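Foro › Robótica y simulación › Buenas prácticas
Tema: Normas mínimas para grabar episodios de apertura de puertas en simulación

grosunley_lab escribió:
¡Hola a todos! Estamos cerrando la guía interna para los episodios de armario con pinza paralela y me encantaría que la destrozarais antes de congelarla. De momento son 6 reglas, pero las que más discusión han traído son las del acercamiento. La primera: dedos abiertos del todo antes de entrar en la zona del tirador, nada de ir abriendo por el camino. La segunda: si el tirador es vertical, los dedos se orientan para cerrar por los lados y se para un instante antes de cerrar. Esa pausa nos ha dado la vida, porque luego se etiqueta la fase sin pelearse con nadie.
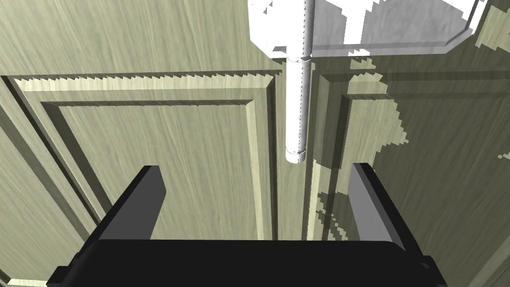

La tercera es que la cámara de muñeca tiene que conservar los dos dedos a la vista durante todo el acercamiento. Y la cuarta, que sé que va a doler: los episodios fallidos se guardan, marcados como fallidos, con su semilla. Llevamos 2,106 episodios y los fallos son lo que más consultamos, ¡de verdad!

mellska escribió:
Muy de acuerdo con la cuarta. Con la pausa no tanto. Si la metes siempre, la política aprende a pararse, y después en el robot real tienes un brazo que se lo piensa delante de cada puerta. Yo marcaría la fase por distancia al tirador y listo.

Ruwan Saha escribió:
Mellska, depende de lo larga que sea. Nosotros la dejamos en unos 400 ms y no molesta. Con 700 sí que se notaba.
Lo que echo en falta es una regla sobre sombras y texturas. Hay gente que limpia el render hasta que queda precioso y yo lo dejaría como sale – sombras a bloques incluidas – siempre que se apunte la configuración en los metadatos.

grosunley_lab escribió:
¡Buenísimo lo de los metadatos, lo añado! Sobre la pausa, ¿y si la hacemos variable? Mínimo fijo y el resto al azar.

mellska escribió:
Variable me convence más. Sigo prefiriendo la distancia, pero firmo.

Afroza Sheikh escribió:
Una cosa de nomenclatura: poned por escrito qué es "puerta izquierda". En Borkix teníamos carpetas enteras con el lado cambiado, unos lo contaban desde el robot y otros desde dentro del mueble. Mirando el armario de frente, y ya está.

Ruwan Saha escribió:
+1 a lo de Afroza. Y el lado de las bisagras en un campo aparte, por favor.

grosunley_lab escribió:
Apuntado todo. Subo el borrador nuevo en cuanto lo revise Seneviratne, que lleva la parte de formatos.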